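Contact noise and the insertion policy: what moved and what didn't

14 shares · 3 comments

The question left open in my last post was whether the drop in insertion success between training and held-out board poses came from the policy or from the contact model. I have now spent most of September on it, and the answer is mostly the contact model. The numbers are below, along with the part I still can't explain.

For anyone coming in cold: the task is part insertion on a small board, trained entirely in simulation. The policy outputs a Cartesian velocity target at a low rate, and a joint impedance controller underneath it does the rest. Training uses Fellex, my own wrapper around the physics engine. Evaluation uses a separate build called Welleck, which shares the geometry but none of the contact settings. Keeping the two apart was Kristýna Charvát's suggestion, after she found that an earlier policy of mine had learned to push parts through a solver tolerance. The learned behavior looked fine in playback and was physically meaningless.

The method

Most published randomization ranges treat friction, stiffness and damping as independent. You draw each one from a box and hope that the real system falls inside it. The trouble is that much of the box is useless. High stiffness with very low damping gives chatter on first contact, and the policy learns to back off from any touch at all. That habit then survives into the settings where touching is the correct thing to do.

I replaced the box with a filtered set. Each candidate draw is run through a short scripted press before it is allowed into training. If the normal force doesn't settle within the window, the draw is rejected. I started with 3,961 candidates and kept 2,960. The filter knows nothing about the task, so it can be reused for other parts without changes.

The remaining pieces are ordinary. Board pose is randomized in position and yaw. Force readings are delayed by 3 control steps and low-pass filtered before the policy sees them. The reward is a distance term plus a penalty on force above a threshold, with no bonus for partial insertion. I tried the bonus and the policy learned to park there.

The room around the cell has plain gray walls and a plank floor, and neither enters the observation. I keep it because shadows and a floor make it much easier to judge depth when I step through a rollout by eye. The table, the arm and the board are the parts that matter. 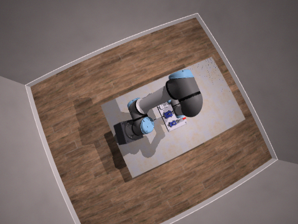
Results

Evaluation was on 111 held-out board poses in Welleck, with the same poses used for every variant. The policy trained on the filtered set completed more insertions than the one trained on the full box, and the gap was widest at large yaw offsets. I'm not going to print a percentage until I have repeated it across more seeds. The ordering held for every seed I ran – the size of the gap did not.

The more useful result is in the failures. With the full box, the typical failure was a retreat: the part touched the rim, the force reading jumped, and the arm lifted and hovered until the episode timed out. With the filtered set, retreats became uncommon and most of the remaining failures were jams, with the part tilted and wedged against one side. I consider that progress. A jam can be addressed with a better search motion, while a policy that avoids contact has to be retrained.

I also checked whether the gain came simply from having fewer distinct draws. A random subset of the same size, taken from the unfiltered candidates, performed like the full box. So the selection is doing the work.

What I can't explain

There is a group of poses, all with the board turned toward the base, where both policies fail in the same way. Joint limits are not involved; I logged the margins and they are comfortable. My current guess is that the impedance gains are badly matched to that part of the workspace, and the effective stiffness at the tool is higher than the policy expects. Kristýna thinks it is the force filter. We have each been wrong before.

Next is a run with gains scaled by the local Jacobian, then the same policy on the Danko parts, which have tighter clearances and a chamfer on only one side. The Skumwood logs need to be re-exported before I can compare against them, as the old files were written without timestamps on the force channel.

3 comments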